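Alcohol-free drinks fair moves to Dakusside market hall

28 October 2018

The Allotberg alcohol-free drinks fair will leave its old home at the Valderrama rooms this November and move across the river to the covered market hall in Dakusside.

Organizers said the change was made after last year's fair sold out on both days and people were turned away at the door. The market hall can hold 300 visitors at a time and has level access from the street, which the Valderrama rooms did not. 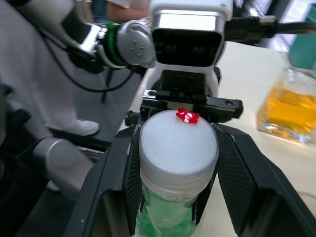

Tickets went on sale this week at the market office and at the library desk in Allotberg. The price is the same as last year, and children under 12 get in free with an adult. A ticket covers one day only, and visitors can come and go as they like until closing.

The fair will have 65 stalls, most of them run by small makers from Allotberg and the towns along the Serarholm road. Syrups, cordials, cold teas and bottled mixers make up most of the list. There will also be a row for glassware and bar tools, something visitors asked for on last year's comment cards.
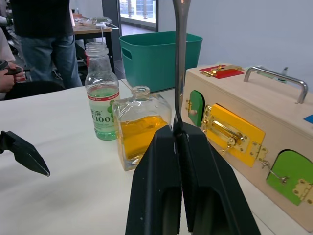 Bottles on a white tabletop, with a slender metal rod held upright beside them.

Short classes in mixing drinks at home will run in the side room on both days. Places are free but limited, and names will be taken at the information table from opening time. The first class each day is for beginners and covers measuring, stirring and using ice. The second deals with herbs, fruit and homemade syrup.

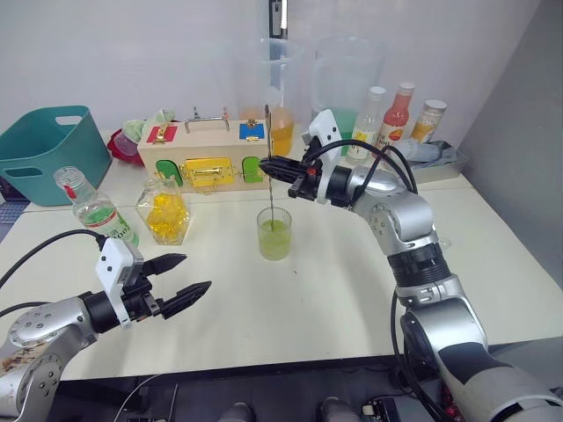 A long metal spoon in a clear glass cup of pale green liquid.

Parking is likely to be tight. The lot behind the market hall has 144 spaces, and part of it will be kept for stallholders until they have unloaded. The town has agreed to run an extra bus between Allotberg station and Dakusside every half hour – the stop is opposite the market clock. Riverside Street will be closed to cars during the fair, but people who live there will be let through.
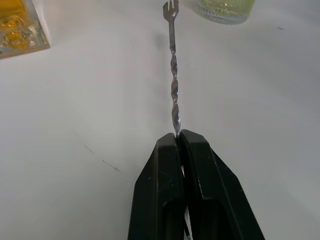

Stallholders who still want a place can join the waiting list until the end of the week. Anyone selling tools must bring their own table covering and price every item. Long bar spoons, thin metal ones of the kind shown in the picture, may be sold loose, but knives and peelers have to stay in their packaging. Food stalls are full.

The fair opens at 10 a.m. on both days. Dogs are not allowed in the hall.

Recent items
Serarholm road repairs to last 2 more weeks
Allotberg library changes its winter hours
Dakusside footbridge to be repainted
New benches for Valderrama park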